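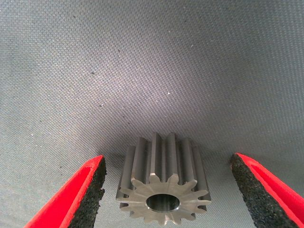
Spur gear between the fingers, foam pads on, gray cloth underneath

Spyros Zervas wrote:
> Are you still running bare printed fingers at Plimholm? Mine slip on
> anything metal. Also what do you put on the table? Gears skate all
> over my bench.

Hi Spyros and all,

Nope, I gave up on bare red plastic in week one! Both fingers have black foam down the inside now, the really gritty kind, and I love it. I cut the strips 6 mm wide and glue them with whatever is in the drawer (this batch was contact cement, stinky stuff). 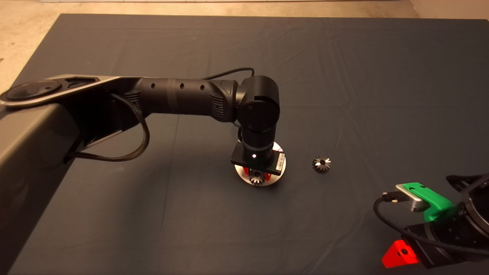
For the table I just threw a big dark gray cloth over it, wrinkles and all. Small gears are what I care about most, so that's what I'm practicing on. My script is called Virari and it's up to 272 lines, most of them me arguing with the wrist angle. I still want to try slower closing speeds before the October meetup.

What foam did you end up ordering? I can mail you a couple of my offcuts if you want to compare.

Recent threads
Destar firmware, which branch?
Giannakopoulos mount, hole spacing
Cable loops catching on the elbow (5 replies)
Printing fingers in red vs. black (29 replies)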